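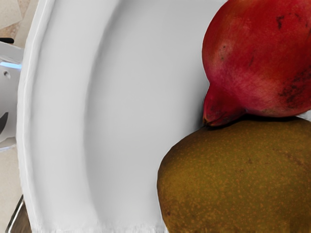 What is the Colham County Sheriff's Office asking the public to do?
Anyone who saw a gray pickup truck parked on Dovdale Road on the night of January 19 is asked to call the tip line at extension 2431. Callers do not have to give their names.

COLHAM, March 15, 2019. The Colham County Sheriff's Office is renewing its request for information in a string of break-ins at storage units on Dovdale Road. Six units were entered in January. Locks were cut on all of them, and tools, two generators and a small trailer were taken.

Detective Celina Wróbel was assigned the case last month. She has spoken with 16 renters and is still trying to reach several others who have moved out of the county.

"We have a partial plate and a direction of travel," Wróbel said. "We need someone who can tell us who was driving."
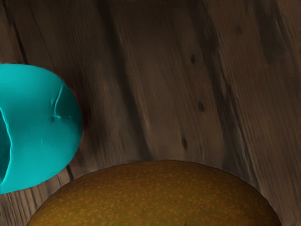
The trailer is a single-axle utility model with a replaced left fender. It belongs to Zieliński Roofing, which had rented a unit at the site. Owner Genowefa Stępień said the company has stopped storing equipment there.

Investigators have also asked pawn shops and secondhand dealers to check their purchase records for the two generators. Serial numbers were sent to each shop this week. Deputy Dehua Ren is handling calls from dealers.

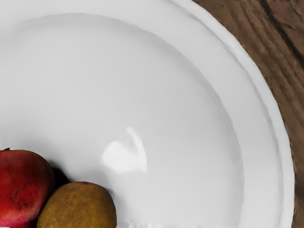
Renters who have not yet opened their units this year should do so and report anything missing, even if the lock looks intact. A list of items with photos or receipts is helpful. Reports can be made at the front desk of the Sheriff's Office or by phone.

No arrests have been made. The office will not release the partial plate number at this time.

Media contact: Genji Ebihara, Public Information Office, Colham County Sheriff's Office.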